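3.2 Das Brett als Spiel- und Sortierfläche

Wer Kindern beim Formensortieren zusieht, schaut fast immer auf die Bausteine und kaum je auf das, worauf sie liegen. Dabei hat uns in der Vorstudie gerade die Unterlage am meisten überrascht! Auf der glatten Tischplatte im Gruppenraum schoben die Kinder ihre Steine ständig ineinander, und die Grenze zwischen »meinem« und »deinem« Bereich musste immer wieder neu ausgehandelt werden. Sobald ein Schneidebrett auf dem Tisch lag, änderte sich der Ton am Tisch spürbar. Das Brett war der Ort, an dem gespielt wurde, und alles daneben war Lager.

Für die Hauptstudie haben wir deshalb ein Brett aus hellem Ahorn gewählt, das aus parallelen Leisten zusammengesetzt ist (Abb. 2). Die Leisten fallen unterschiedlich hell aus, von blassem Creme bis zu einem leicht rosigen Beige, und bilden so ein sehr zurückhaltendes Streifenmuster. Yuen hatte im Entwurf der Anordnung noch ein aufgemaltes Raster vorgesehen. Dieses haben wir nach den ersten Durchgängen wieder gestrichen, denn die Maserung leistet genau das, was wir brauchten: Sie gibt eine Richtung vor, ohne Plätze zuzuweisen. Die Kinder legten Reihen längs der Leisten, manche fuhren zuerst mit dem Finger an einem dunkleren Streifen entlang und setzten dann den ersten Stein.

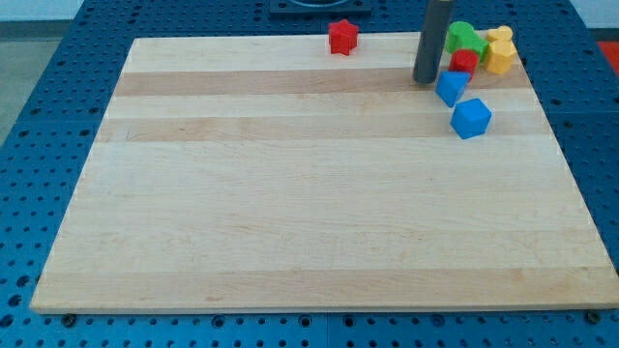 Abb. 2: Ahornbrett auf blauer Lochplatte, Formsteine aus Kunststoff nahe der hinteren Brettkante.

Die Ausgangslage ist bewusst schlicht gehalten. Die Steine liegen hinten, der vordere Teil der Fläche bleibt dem Kind überlassen. Dass sich das helle Holz so kräftig vom tiefen Blau der Lochplatte abhebt, halten wir für einen echten Glücksfall, denn die Brettkante ist dadurch auch aus dem Augenwinkel gut zu erkennen. Rutherford hat in ihren Protokollen mehrfach notiert, dass Kinder einen Stein, der über die Kante geraten war, ohne Aufforderung zurückholten. Auf der Tischplatte der Vorstudie kam das kein einziges Mal vor.

Gearbeitet wurde jeweils zu zweit, in Sitzungen von 11 Minuten. Zwischen den beiden Durchgängen einer Sitzung wurden die Steine wieder an die hintere Kante gelegt, und zwar ohne feste Reihenfolge. Chambi plädierte anfangs für eine nach Formen geordnete Reihe, die Kinder übernahmen diese Ordnung jedoch einfach, statt eine eigene zu suchen. Mit der lockeren Ausgangslage entstanden wunderbar eigenwillige Lösungen: Sortiert wurde nach Form, nach Farbe, nach »rollt« und »rollt nicht«, und in einem Fall nach der Frage, welcher Stein sich am besten als Hut eignet.

Offen ist, welchen Anteil das Material selbst an diesen Beobachtungen hat. Ein Vergleich mit einem gleich großen, einfarbigen Kunststoffbrett ist für Dezember geplant. Die dafür verwendete Kodierung der Legemuster wird in Abschnitt 5 beschrieben.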